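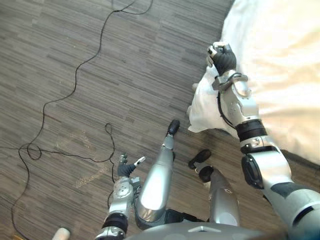 gray_sock_drawer

Is the robot open day at Unuvdale worth it if I'm only going for the housekeeping demo?

My sister-in-law forwarded me the October listing for the open day at the Unuvdale hall and I have questions the listing does not care to answer. It says "humanoid performs bedroom tasks, drop in any time," and then gives four paragraphs to the parking.

I manage a small guesthouse. We have 13 beds, and every one of them gets stripped by hand, mostly mine. I'm not planning to buy anything. I would just like to stand there with a coffee and watch something else pick up the bedding for once.

What I want to know from anyone who has been to one of these:

Does the thing really do a bed from start to finish, or does it lift one cloth, get applause and go for a rest?

Can you get close enough to see the hands? The rest of it could be a coat rack for all I care. My whole trade is fingers and corners.

Is it driving itself, or is there somebody round the back with a controller?

Friday is my only free day and the drive is 176 miles each way, so please be blunt.

tollgate_toast

I went to the spring one with my dad. Blunt version: yes if you enjoy watching slowly, no if you need a finished bed.

The robot we saw was on a platform with one bed and a basket. It took hold of a pillowcase, thought it over, and carried it to the basket. Then it went back for the next. From first pillowcase to bare mattress took 10 minutes by my dad's watch, and he was timing it with real malice, having worked in hospital laundries most of his life. It did not put anything back on the bed. When my dad asked about fitted sheets, the presenter laughed in a way I would call defensive.

The hands are worth seeing, though. They let us up to a rope a few feet away. You could watch the fingers close, miss, open and close again. If your trade is corners, you will find it either comforting or maddening. I found the cable management maddening, but that is my trade.

On the driving, ours was a mix. The walking part was automatic and the picking up was done by a person in a headset behind a screen. They told us this straight away when somebody asked. They did not tell us before somebody asked.

Get there early. Around noon a school bus arrived and after that I saw mostly backpacks.

prondex_pete_not_really

go to the Prondex one instead its nearer and they have free sandwiches

mangle_and_press

The sandwich advice above is sound as far as it goes, but the Prondex day is warehouse arms. They lift boxes. If you want linen, Unuvdale is the one.

A few practical things, as I've now been to three of these and my family has stopped asking how they went.

There are usually two robots sharing the program. The Wedix one stays put at a table and folds hand towels, and it is the crowd pleaser because something gets finished every couple of minutes. The bedroom humanoid is the other, and it runs on the hour. Miss the start and you will spend a long time looking at a machine standing next to a bed, which I can do at home with my husband.

Ask to stay for the reset. After each run the staff put the bed back together by hand, and that is when they relax and talk. I learned more in one reset than in the whole presentation. The woman from the Triệu workshop told me that loose cloth is the hard part, harder than walking. A box is the same box every time you reach for it. A sheet has a new shape each time it's dropped. She said they had logged 1,210 pickups on the same set of white bedding, and the set looked it.

Take one of your own pillowcases. They let me hand mine over at the end, with the heavy hem, and it was the best part of my day. The robot got it on the second try and then held on to it a good while longer than either of us wanted.

Wear proper shoes too. The hall floor is hard and there are no chairs near the bedroom area, only over by the towels.

Would I drive 176 miles each way? I drove farther. But I stayed overnight, in a hotel, where somebody else made the bed, and I'd suggest you do the same.

gray_sock_drawer

Thank you all. Hotel booked, pillowcase packed. I'm bringing the one with the buttons, because I'm not a kind person. Does anyone know if the coffee there is any good, or should I bring a flask?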